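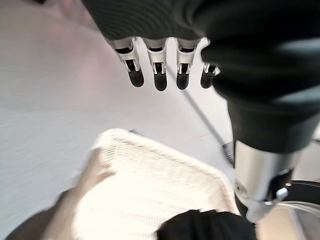 Does a school robotics competition teach students to build robots?
It teaches some of them to, for part of the season, and the rest learn to watch.

I have coached the club at Geerts for seven years, so I have earned the right to be sour about this. In March we took a team to the Halance Challenge, the one where a hand has to pick up laundry and put it where it belongs. We came home with a plaque. The newsletter said our students had "mastered robotics." I would like to argue with the newsletter.

What the students mastered was one towel. It was gray, it came from my own linen closet, and by the end of the season the program could handle it nicely as long as it started in the same spot and folded toward the same corner. Swap in a T-shirt and the thing fell apart. Swap in a sock and you might as well go to lunch. The judges used a towel. Everybody clapped.

I don't blame the kids. They read the rules, which were 12 pages long, and they worked out what the rules paid for. The rules paid for a clean run. They did not pay for a hand that could deal with a shirt it had never met, so why would a sixteen-year-old with a chemistry test coming spend a single evening on that? I wouldn't have.

Parviz Moradi, who runs the shop classes down the hall, thinks I'm being a snob. His view is that any project that gets a teenager to stay late and read a wiring diagram is a good one, and that I should stop grading the towel. He has a point about the wiring. Two of our students learned to crimp a connector properly this year, and I will never complain about that.

But look at who was doing the crimping. It was the same two every time. The club has a sign-up list that makes the principal very happy, and on a normal afternoon most of the people on it sat behind whoever had the keyboard. They could tell you the team's name (Flunusen, don't ask me) and they had opinions on the shirt design. Ask them why the fingers closed too early on thick cloth and they would point at one of the two.

Then there is the money. Our entry fee and travel came to $1242, before parts. Colette Pichon, who teaches the younger grades, asked me what her class could do with that, and I had no good answer. Her students build grabbers out of cardboard and string. Every one of them has a grabber. Every one of them can tell you why it drops things, at length, whether you want to hear it or not.

I am told next year will be different. The organizers are adding a round called Presance, with items the teams won't see until the day, and it will be worth 50 points. Good. I'd have made it worth more. I suspect what we will get is a lot of teams that skip it and polish the towel, because the towel is still where the plaque is.

So I am making two changes at our end, and I expect to be unpopular. Nobody drives the hand in a match until they have taken a finger apart and put it back together with me standing there. And the gray towel is going back in my closet. Students can bring whatever is on their bedroom floor, within reason, and we will practice on that. If we finish last, the newsletter can work out what to call it.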